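작업 노트, 3월, 오전

이동 전시함 건. 어제 Tatiana Šindelář가 남긴 메모부터 옮겨 적는다. "서랍이 열립니다. 달릴 때만." 고맙다. 서 있을 때도 열리면 좋겠는데 그건 또 안 열린다.

함은 여행가방 크기, 서랍 5단. 시인들이 보내온 엽서와 작은 물건을 넣고 마을 도서관을 돌아다니는 물건이다. 사업 이름은 Irnimine로 굳었다. 무슨 뜻이냐고 물었더니 Přemysl Čierny가 "발음해 보면 안다"고 했다. 발음해 봤다. 모르겠다.

서랍 레일. 목제 레일에 초를 칠한 것까지는 좋았는데 3단만 유독 뻑뻑하다. 빼서 재 보니 폭이 323mm. 나머지 네 개는 321mm. 범인은 나다. 톱질한 날 라디오에서 낭독회 중계를 하고 있었고 나는 듣고 있었다. 양쪽을 1mm씩 대패로 밀고 다시 초칠. 이제 손가락 하나로 밀린다. 너무 잘 밀려서 앞쪽에 자석 걸쇠를 달기로 함.
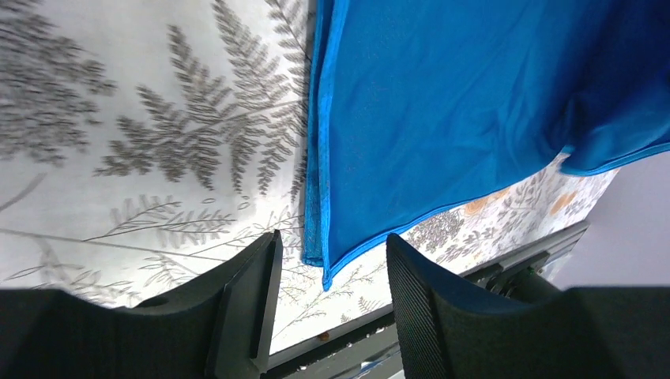

파란 천, 주름 완만함. 표면에 은근한 윤기.

오전 11시. Zdislava Baláž가 엽서 원본을 들고 왔다. 모두 337장. 함에 들어가는 건 잘해야 한 서랍에 40장이니 산수를 할 줄 아는 사람이면 표정이 굳을 일인데, Zdislava는 "돌려 가며 넣죠" 하고 차를 마셨다. 교체 주기와 목록은 그쪽에서 짜기로 했다. 이쪽에서 짜겠다고 한 사람이 없어서 회의가 빨리 끝났다.

엽서 고정 방식 후보 셋을 적어 둔다.
모서리 끼움: 보기 좋음. 덜컹거리면 빠짐.
투명 필름 주머니: 안 빠짐. 조명 아래서 글씨 대신 관람객 얼굴이 비침.
면 끈으로 가로 두 줄: 시 한 줄씩 가림. 어느 줄을 가릴지 시인과 협의해야 하니 사실상 불가.
일단 모서리 끼움으로 가되 뒤에 얇은 펠트를 대서 눌러 본다. 시험용은 내 조카의 생일 카드로. 원본으로 시험하지 말 것. 이건 Vilém Vlček 보라고 크게 쓴다.

점심 뒤 라벨 작업. Sivaprasad Achari가 보낸 설명문은 한 점당 200자가 기준인데 첫 번째 것이 벌써 한 쪽 반이다. 좋은 글이다. 라벨이 전시물보다 큰 것만 빼면. 줄여 달라고 했더니 더 짧은 버전이라며 각주를 붙여 보냈다. 내일 전화하기. 글자 크기는 11포인트로 시험 인쇄했고, 안경 없이 읽히는지 Tatiana에게 보여 줬더니 자기는 원래 안경을 안 쓴단다. 표본으로서 쓸모없음. 내가 안경 벗고 읽어 봤다. 12포인트로 올린다.
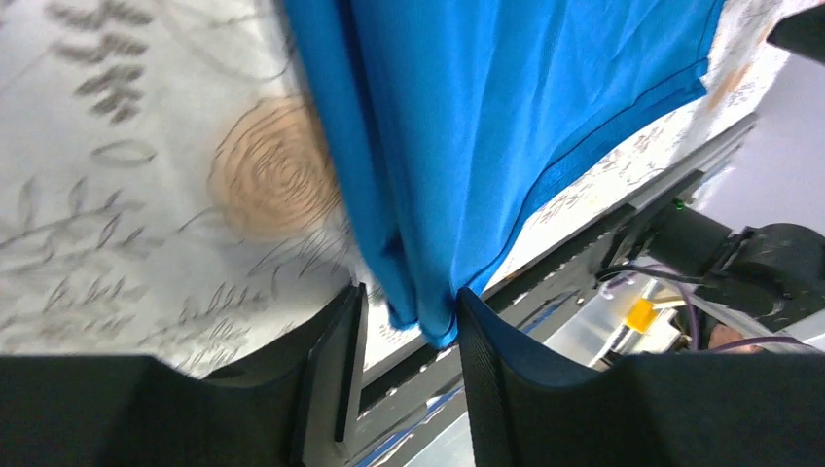
파란 천, 한 지점에 모아 쥔 상태. 오른쪽에 진한 박음질 단.

오후 4시. 첫 방문지 Sutherland 도서관에서 답신. 탁자는 내줄 수 있고, 전원은 복도 끝에 하나 있단다. 연장선 챙길 것. 우리 조명이 건전지식이라는 얘기를 세 번째 메일에서도 했는데 그쪽은 전원 얘기를 계속한다. 그냥 연장선을 가져가는 편이 빠르겠다.

두 번째는 Fultusari. 낭독을 같이 할 수 있느냐고 묻는다. Přemysl이 하겠다고 나섰고, 얼마나 읽을 거냐고 물으니 "청중이 원하는 만큼"이라고 했다. 20분으로 적어 보냄.

손잡이: Zilen에서 산 황동 손잡이가 왔다. 나사가 판 두께보다 길다. 안쪽으로 튀어나온 끝이 정확히 엽서 높이다. 잘라서 줄질하거나 안쪽에 나무 조각을 덧댈 것. 오늘은 둘 다 안 했다.

남은 일
- 1단 자석 걸쇠, 닫히는 소리가 총소리 같음. 펠트 조각 붙이기
- 펠트 댄 모서리 끼움, 뒷골목 자갈길에서 흔들어 보기
- 라벨 12포인트로 다시 뽑기(종이 모자람, 주문)
- Vilém한테 대패 돌려받기. 3단 때는 내 것이 아니라 칼로 깎다시피 한 옛날 대패를 썼다

퇴근 전 한 번 더 열어 봄. 3단 잘 열림. 이번엔 4단이 뻑뻑하다. 내일.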